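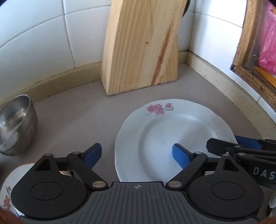 According to one reader of the first draft, a machine that needs two grippers to shift one dinner plate has no business in a kitchen, and the report should say so on its opening page. The remark is a fair statement of the question, so it has been kept. The rest of the report sets out how far our results support it.

Household Handling Tasks with Two-Finger Grippers
Project report, second submission, 11/20/22

1. Scope

The project asked whether a pair of simple grippers can do the handling part of ordinary kitchen work: picking up crockery, moving it along a worktop and setting it down at a chosen spot. Washing, drying and cutting were left out. So was any task that involves opening a cupboard, as the Donholm test kitchen has sprung hinges that the arms could not hold against.

Plates and bowls were chosen for a practical reason. A flat plate gives a two-finger jaw very little to hold. The rim sits close to the worktop and the only good grip is one finger above and one below. On a scalloped rim, the thickness under the finger also changes with the point of approach. A bowl is easier, as its wall stands up and can be pinched from above.

2. Method

Movements were first shown by a person using hand-held grippers, then replayed by the arms under the Premero control program. The set contained 764 demonstrations. Of these, 556 were kept. The others were dropped because the object left the camera's view or the two hands were out of step in the log.

Trials were run on four tasks, with 30 attempts at each:

Task A: lift a bowl and move it to the left of the worktop.
Task B: lift a plate lying flat, using one gripper.
Task C: lift a plate lying flat, using two grippers.
Task D: place one bowl inside another.

An attempt failed if the object was dropped, if it struck the wall or another object, or if the operator pressed stop. Time was not scored, though it is discussed below.

3. Results

Task A was reliable. The few failures came from approaching too low, so that the fingers touched the worktop before closing.

Task B gave 9 successes. In most failures the plate slid away from the lower finger until it met something solid. Soft padding on the fingers helped once the rim was held but did nothing for the first contact, where a thin hard edge would have been better.

Task C was much better than Task B. One gripper steadied the plate while the other worked its finger under the rim. This is the answer to the reader quoted at the start: the second gripper is doing what a person's other hand does, and most people use it without noticing.

Task D was mixed. Shiny steel bowls gave poor depth readings and the arm often released too high. Patterned china caused no such trouble.

4. Discussion

Speed remains the weak point. A person clears a worktop in the time the arms need to line up on one plate. For a shop-floor job, such as loading crockery on to a tray at a fixed station, a slow and steady cycle might be accepted, and the position of each item could be controlled with a jig. In a home, the items are never in the same place twice and the worktop is shared with other things.

The Hao fingers were used throughout. Netex fingers, which have a narrower tip, arrived too late to be fitted and are to be tried in January on Task B only.

5. Remaining work

Repeat Task B with the narrow tips. Repeat Task D with the steel bowls under softer light. Correct the release height, which is at present a fixed value in the control program and should be taken from the measured rim.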